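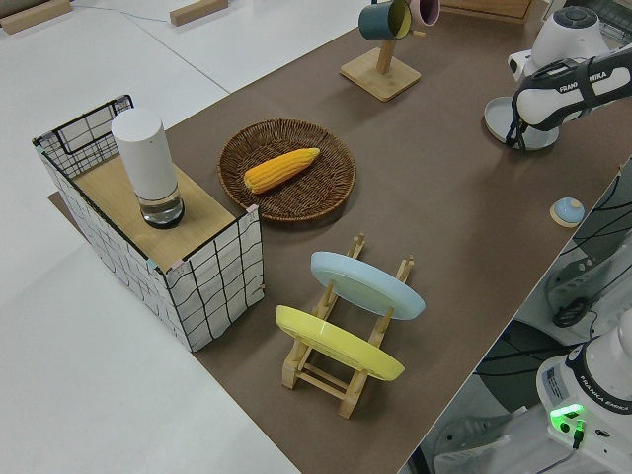 A blue plate and a yellow one in the drying rack, with an ear of corn in the wicker tray.

December 24, 2025

I went to see Soudabeh Rostami because I broke a friend's platter. It was her grandmother's, I dropped it in my own sink, and when I asked around for where to find another one, three different people told me to call Soudabeh before I called anybody else. So I did, and she didn't have the platter, but we were on the phone for an hour and at the end of it I asked if I could come out to Erkthorpe and write something up. She said sure, if I didn't mind talking while she washed things.

Soudabeh lends dishes. Her shop is called Shokri (her mother's maiden name) and it's in what used to be the tile showroom next to the Erkthorpe post office. You go in, you tell her how many people are coming to dinner, and you walk out with plates for them. You bring them back dirty or clean, she doesn't care, and you pay 25 cents a plate. That's the whole business! I kept waiting for the catch.

"People always ask me that," she said. "There's a deposit. That's the catch. You get it back."

She has 2000 pieces right now if you count the saucers, and she was pretty firm with me that you should count the saucers. Almost none of it came in full sets. She buys at estate sales and church sales and from people who are moving to smaller places, and she told me she started because of her own wedding anniversary party, when she priced out rentals and got so annoyed that she drove to Ultby and bought 92 used plates in one afternoon instead.

"My husband thought I'd lost my mind. Then the party happened and everybody wanted to know where the plates were from. And then my sister-in-law borrowed them. And then her boss borrowed them. I was running a store out of my garage and I hadn't noticed."

I asked her what people get wrong about plates, which I thought was kind of a dumb question, but she put down her sponge for it.

"Size," she said. "Everyone thinks they want the big ones. You put a normal dinner on a big plate and it looks sad, so you put on more food, and then people can't finish and they feel bad. My mother's dinner plates were smaller than what they sell you now as a salad plate. We ate plenty."

She also thinks we've all been bullied into white. There's white at Shokri, a whole wall of it, and it goes out mostly for weddings. But what she pushes on people is color, and she's very good at it. While I was there a man came in wanting 16 plain white plates for his dad's birthday and left with mostly yellow. I watched it happen and I still couldn't tell you how she did it. She just sort of kept handing him yellow ones and asking what he was cooking. (Pork chops.)

"Yellow is good for anything brown," she told me after he'd gone. "Stew, chops, mushrooms. Blue is for eggs and fish and fruit. Gray I didn't use to like, and now I like it for tomatoes. Corn goes on everything. I would not put beets on anything I loved."
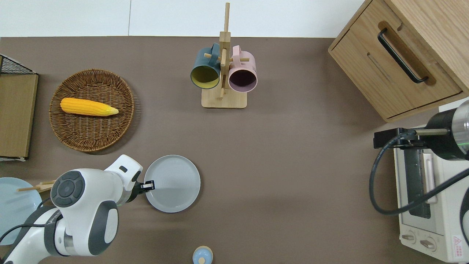

Gray for tomatoes, pale blue for eggs and fish, if you go by Soudabeh's rules.

The thing I most wanted to ask about was breakage, for obvious reasons. She laughed at me for a while. Then she got out a school notebook where she writes down everything that comes back chipped or doesn't come back at all, and let me flip through it. I was expecting horror stories. It's mostly mugs.

"Mugs and small bowls. People carry them around. A plate sits on the table and minds its own business. You lose plates in two places, the sink and the car. So I tell everybody, put a dish towel in the bottom of the sink, and put the box on the floor of the car. Never on the seat. The seat is where I lost the Drerivhams."

The Drerivhams are the sore spot. Drerivham was a small pottery that closed before either of us was born, and she had eight of their soup plates, green with a darker green edge, that she'd paid $400 for at an auction. It's the most she has ever spent. She braked for a dog in May and five of them went. She keeps the other three at home now and eats out of them.

"I was going to put them on a shelf. Then I thought, who for? So I have my lunch in one. If I break it, I break it at lunch."

I told her about my friend's grandmother's platter and asked what she'd do. I had been hoping for a glue recommendation, I think. She asked if I still had the pieces (I do, they're in a shoebox) and said not to glue it for serving food, whatever the tube says, but to give the pieces back and let my friend decide.

"Don't show up with a new one first. She'll have to be polite about it. Bring the box, say sorry, then take her shopping."

Then she made me dry. We did most of a rack of dessert plates from a retirement lunch over in Ultby, and she corrected my towel technique twice - you hold the plate still and turn the towel, apparently, and I've been doing it the other way for my entire adult life.

Shokri is closed through New Year's, though she says if you're stuck for tomorrow you should knock at the side door, because she'll be in there anyway, sorting saucers. I took home six of the yellow ones. I haven't told my friend about the platter yet.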